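How often do you water an indoor plant with big pink and green leaves?

plarneo26
Hi all! I inherited a potted plant with big heart-shaped leaves, some green and one a gorgeous reddish pink, and I'm scared of drowning it. It's in a terracotta pot on my wood table. Help!

Costis
Oh, lovely! Poke a finger in the soil up to the second knuckle, and if it feels dry, water slowly until it drains. Terracotta dries out faster than plastic, so do check often. I like a little can with a long skinny spout and a rose on the end, as it's so gentle on the soil.
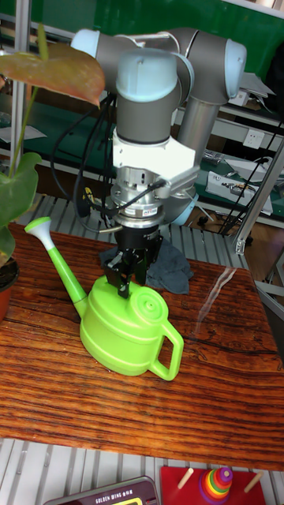 And keep a cloth handy for drips, because wood does mark (ask me how I know).

grevico_51
once a week, mine's fine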